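Progress report to the Stolteck Fund: Lepik ceasefire monitoring and return program

Dear friends at the Fund,

It has been a long and rather bumpy half year in Lepik district, and we are so grateful that you stayed with us through it. The truce between the army and the Bistska brigades has mostly held since October, though there was shelling near the river crossing one night and our monitors had to be pulled back for a while. They were back at their posts before the month was out — tired, but in good spirits!

Your grant now keeps 57 local monitors in the field. Between them they logged 1376 reports, most of them small things like a roadblock that shouldn't be there or a stolen truck, and both sides have kept taking our calls.
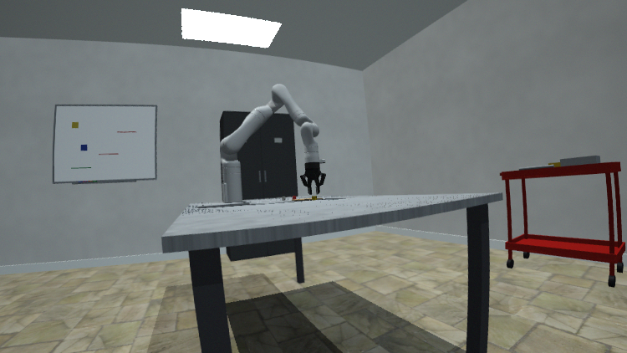

Families are coming home too, slowly. Around 3000 people have returned to the villages east of the river, and we helped 200 households with seed, roofing sheets and (this took much longer than we had hoped) new identity papers. The brigades still hold the old customs post, and we can't promise that will change by spring. We would like to move some of the unspent travel money into radios, if you agree.

With warm thanks,
The Cliten Peace Office

Recent items
Lepik market road reopens to trucks
Talks on Bistska prisoner lists resume
Cliten Peace Office: notes from the river crossing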